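The Planner That Waits Its Turn

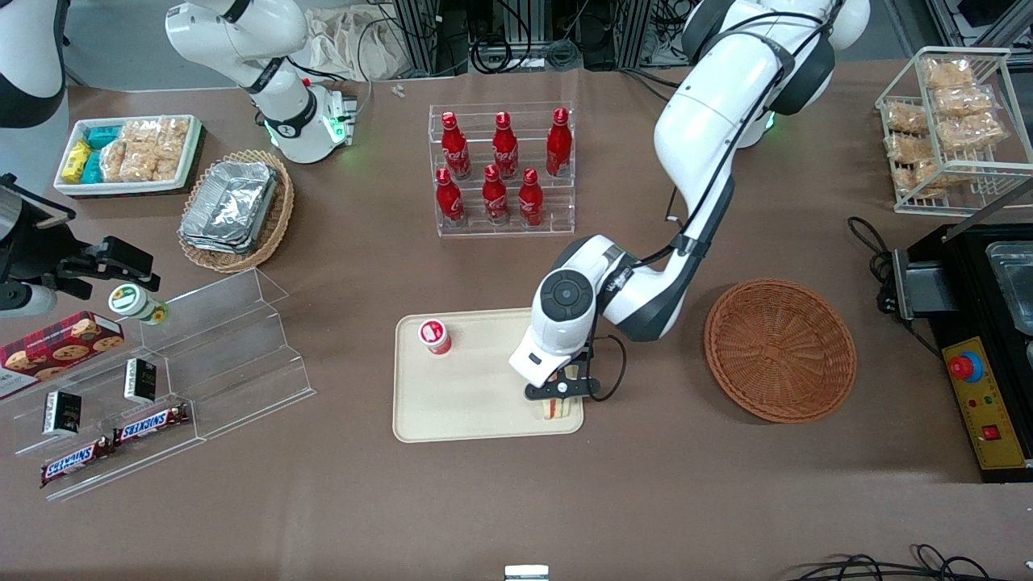 A sandwich on its way to the tray at the Mestino test table, left arm under planner control.

Most of the code behind a two-armed serving cell has little to do with food. At Mestino, the bulk of it decides which arm may enter the space over the tray, and when.

The team calls that space the commons. Its planner, Dindari, treats it as a lock. An arm requests the lock before its path crosses the tray, holds it through release and retreat, then hands it back. The other arm folds or works outside the boundary. An earlier version planned both arms jointly and found shorter paths, but planning time rose to as much as 3,000 milliseconds when the table was crowded. The lock version plans in 40.

Perception runs separately. Khosravi, the pose estimator, has the most trouble with clear packaging and acrylic stands, where depth readings drop out. It falls back on outlines and a stored model of each stand, and flags the result as low confidence. Dindari then slows the final approach.

Soft items get their own rule. For a sandwich, the gripper closes to a set width and force is used only as a stop condition. Closing on force alone crushed the bread in early trials.

The regression suite holds 323 recorded orders, replayed each night against the current build. A build that fails more than 20 goes back. The December branch, built on the Arberg motion library, is still over that limit, mostly on lock timeouts during retreat.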